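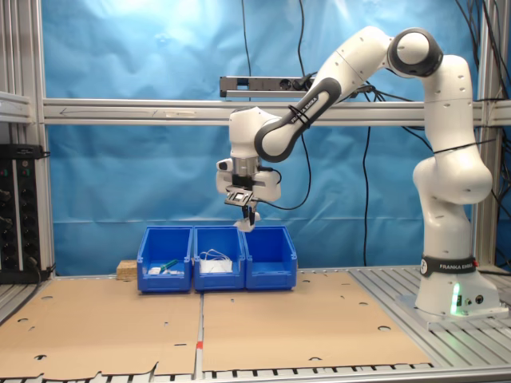 Small Parts, Blue Bins: Sorting at Garura
Photo gallery - 2 photos
Posted 01/05/2020 by Sabina Herath

We have been going through the small things in room 218 and giving each kind a place. Most of it is the usual stuff that collects on a work table: short cables, pens, little blocks, bits of packaging, things that came in a box with something else. Jahangir Gamage wrote the first list and I have been keeping it up to date. This page has a couple of photos and the notes that go with them, for people at Garura who use the room and for the Weerasinghe office, who asked how we set up the bins before they start on their own shelves.

The bins

They are plain open bins in bright blue plastic, with a front lip that slopes down so you can look in and reach in without lifting anything. We line them up side by side, three to a row. More than three and people stop reading the row and put things in whichever bin is nearest.

Left bin: single small items. There is a white one in the first photo, lying by a green one with a white tip.
Middle bin: white items, the thin cable kind included. It is about half full in the first photo.
Right bin: kept for whatever doesn't fit the other two. It gets checked at the end of every session and goes back to the table with nothing in it.

The small wooden block by the left bin is not on the list. Blocks have their own box on the shelf by the door.

Coiling cables

Thin cables go into the bin coiled, with the ends tucked in. Make the coil a little wider than your hand. If it is tighter than that it springs open and takes the next cable with it when you pull it out. We tried twist ties for a while and stopped. People took the ties off and left them in the bin, and then the ties needed a bin.

If a cable belongs with a charger or an adapter, keep the two together and put the cable on top. Do not wrap it around the block. It puts a sharp bend in the cable right where it meets the plug, and that is where they fail.

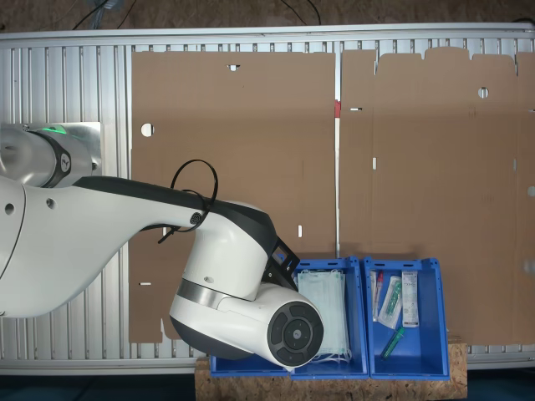 4 min read

Flat cardboard on the table, two sheets side by side, with the bins and the face masks. The sheet on the left has a round hole and a few slots in it. The other has tabbed flaps along an uneven top edge.

The cardboard

The table has a slatted aluminum top with ridges running along it. It is a good top for fixing things to and a poor one for sorting on. Small round items find the grooves and stay there, and a pen cap can be annoying to get out. A sheet of cardboard solves most of that. It also makes a dropped screw easy to see against the brown.

We use boxes that have been opened out flat. Holes and slots in the sheet are fine as long as you keep them away from where you are working. Turn the sheet so that the cleanest part is in front of the bins. Flaps can stay on if they lie flat. If a flap stands up, score it along the fold and press it down, or cut it off.

Some things we have settled on:

- Take off tape and staples first. Tape picks up dust and then it picks up small parts.
- Printed side down, if there is a printed side. Printing makes it harder to spot small items.
- Replace a sheet when it starts to curl. Curled corners tip the bins.
- Put used sheets with the paper recycling in the hallway, not back behind the shelf.

Jahangir prefers a single big sheet over two. I find two easier to carry and easier to replace, and a seam has not given us much trouble so far. Use whichever is on the shelf.

The masks

Masks are kept stacked, all facing the same way, and they go in as a stack. Loose masks catch on each other by the ear loops and you end up lifting four when you wanted one. Straighten the pile with both hands before you set it down - holding it by the sides, not by the loops.

They are on the list under M, with the count left blank. We are not counting masks. The 600 on the old Flonance order sheet was for a different room and should be crossed out if you still have a copy.

Labels

The bins don't have a fixed label. The row gets used for different sorts of things, and a label that was right one day was wrong the next. We keep a card on the shelf instead, with left, middle and right written on it and the contents in pencil. Erase and rewrite it when the row changes. If the card and the bins disagree, go by what is in the bins and fix the card.

The Weerasinghe office asked if they should order printed labels. The Maretti catalog has them in a roll of 400, which is a lot for one set of shelves. I would start with pencil and see what stays put for a month.

Still to do

- The drawer under the window. It is mostly adapters and needs two people.
- Pens. Test each one on scrap paper before it goes in a bin - dry ones go straight out.
- A second box for blocks. The first one no longer closes.
- Dusting the floor behind the table, along with the cables that run across it.

The list is in the green folder on the shelf in 218, with a spare copy in the front office. If you add something to a bin and it is not on the list, write it at the bottom with your initials and I will move it to the right letter when I type up the May version.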